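Plilau Home Support
Print this page | E-mail this page

Ticket 155 - strawberry wall panels (Jestow), corner lifting
Status: open

10:10 pm - Customer says wallpaper panel peels at one corner. Three panels up, left, back and right. Ordered as a set.

Asked what's behind it. Waiting.

10:31 pm - Reply in. Board, painted, wiped down once. Told them paste needs 60 minutes before anything leans on it. They gave it almost 10. Re-paste, press from the middle out, leave it alone.

Second question, same customer - does the fern tablecloth need to come up first? No. Fold the back edge foward, move the plate and clock, paste, put it all back.

11:00 pm -
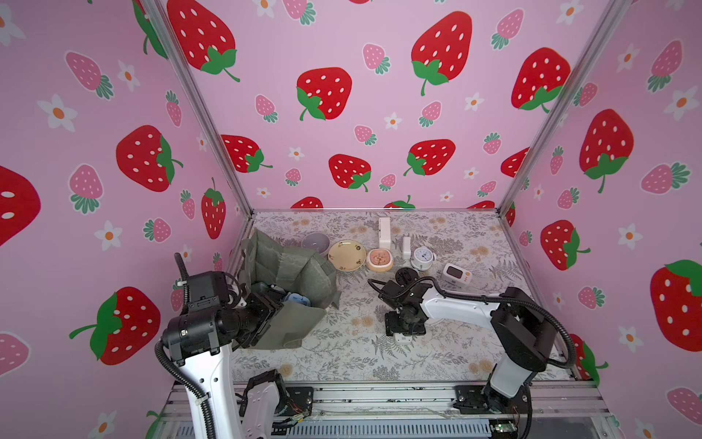
Strawberry panels on three sides, fern cloth, aluminum corner posts.

Asked for a close-up of the bad corner, cant judge it from here. Spare paste going out with Emport.

Comments (3)

Same problem with mine, bottom edge. Second coat fixed it.

Where is the yellow plate from?? Love it

Does the paste come off aluminum? Got some on a post.

Contact | © Plilau | Back to top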